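## Hotach sorting kit: questions we get a lot

**What comes in the box?**
Two gripper fingers, a wrist camera, and the cables. You supply the arm and the table.

**Can it handle items in wrappers?**
Yes, and we love this one! Wrapped toothbrushes are our favorite test – shiny, light and never lying the same way twice. Plastic bins are fine as drop-off points.
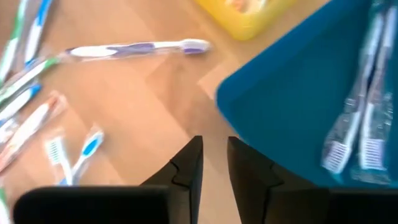
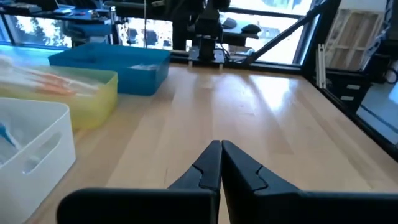
**How long does setup take?**
Plan on 60 minutes the first time. Isamu Katayama wrote the guide, and he answers email fast.

**Can I swap the fingers?**
Sure – two screws each.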